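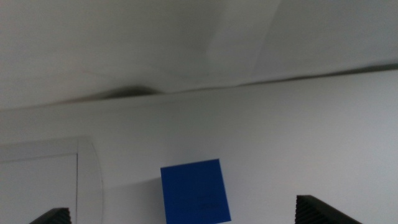 Is the Sindgate open day worth a day off work?

Posted by Griet Peeters

Looking for opinions from people who have been to one of these. I run the packing side of a small family business (candles, mostly, and some soap) and our supplier keeps nudging me to go along to the Sindgate robotics open day. There's a tour, a talk and then what they call a live handling demonstration. My brother went in October and came home talking as if we'd have an arm on the bench by winter. When I asked him what he'd seen it do, the answer was that it picked up coloured blocks.

I don't want to be rude about it. I'm sure it's harder than it looks. But my three-year-old nephew picks up coloured blocks and I'm not putting him on the payroll. What I want to know is whether a visit tells you anything useful about your own work, or whether it's a morning of coffee and brochures followed by a year of phone calls from a salesman. I'd lose a day's pay and it's a 2 hour drive each way.

If you did go, what did you ask, and did you get a proper answer? Can you bring your own product along and have them try it? Ours come in glass jars and no two lids sit quite the same.

We use cookies to remember your preferences and to see how the site is used. By continuing to browse you agree to our cookie policy. Accept / Manage settings

Siebe Baert

Went once, got the tote bag. It's fine if you like that sort of thing. They won't give you a price on the day so don't bother asking. Parking is terrible, get there early.

Benedicta Boateng

I've been twice, once as a guest and once because my manager at Dierckx wanted a second look before he signed anything. We do small-parts kitting, so not candles, but some of this will carry over.

Start with the demonstration, because that's what people go home and talk about. It's a white table with a curtain behind it and a few cubes on top. The arm is meant to go to the right colour and pick it up. That's the lot.
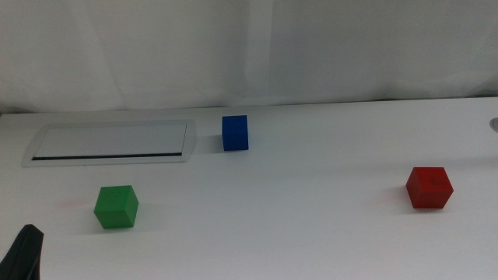 Blue at the back, green and red nearer the front, and plenty of bare table between them.

Look at how much room there is. Nothing is leaning on anything else, every block is a strong plain colour, and the table and curtain are both white. If you wanted to make life easy for a machine that has to find things, you'd set it up much like that. I'm not accusing anyone of cheating. It's a sensible way to start. It just doesn't look like any packing bench I've ever stood at, where half the stock is the same colour as the carton it came in.

So I put my hand up and asked the young fellow running it three things. What happens if two blocks are touching? What happens if I throw a tea towel over the curtain rail so the background changes? And when it misses, who sorts it out? He was very decent about it. On the first he said they hadn't tried it much. On the second he said he'd prefer I didn't. On the third he laughed and pointed at himself, and that told me more than the slides had.

The talk beforehand had a figure of 100 picks without a fault. I asked whether that was with these same blocks on this same table, and it was. I asked for the number on anything else and was told someone would email me. Nobody did, and I've chased it 2 times.

Where I'll give them credit is the part people walk past. If you hang back while the crowd goes for sandwiches, you can get close and watch how the fingers come in around a block, and you can ask for it to be done slowly. 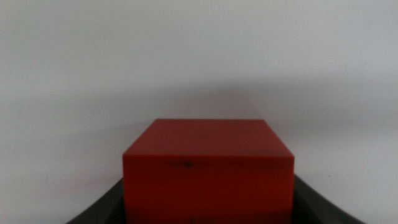
A block like that has flat sides for the fingers to close on, and it doesn't care much if it gets squeezed. A glass jar with a wonky lid is another matter. Ask them what force it closes with, whether that can be set, and whether the fingers can be swapped for something softer. Ask what a spare set costs while you're at it. On my second visit the man from Plitix, who sell the fittings, knew all of that off the top of his head and was far more use than the speaker.

On bringing your own product: ring first. They told me no at the door the first time. The second time I'd asked for Evelien Coppens on the phone beforehand and she let me bring a tub of our parts. We were given ten minutes at the end. It managed the bigger ones and had a miserable time with the washers. I learned more from those ten minutes than from everything before lunch.

As for the salesman, yes, he'll ring. I gave my work number and regretted it.

Would I drive 2 hours for it? If they agree in writing to try your jars, yes. If it's only the blocks, stay home and pack candles. And your brother should be made to explain how the jar gets into the box once it's been picked up, as I never saw a box on either visit.

Julián Prieto

Mostly agree with Benedicta, though I think she's a bit hard on the blocks. You've got to start somewhere, and a bench full of clutter wouldn't tell you why it had failed. My gripe is with the talk, which makes it sound as though the cubes are last year's problem.

Griet, one thing to add for a small outfit. Ask how long it takes to change over from one product to the next. We do short runs, 50 of one thing and then on to another, and when I asked at the Sindgate day I was told "not long". I asked if that meant minutes or days and he went off to find a colleague. We ended up spending the money on a better taping machine and a second-hand conveyor, and I haven't lost any sleep over it.

Take a jar in your bag regardless. Wrap it well.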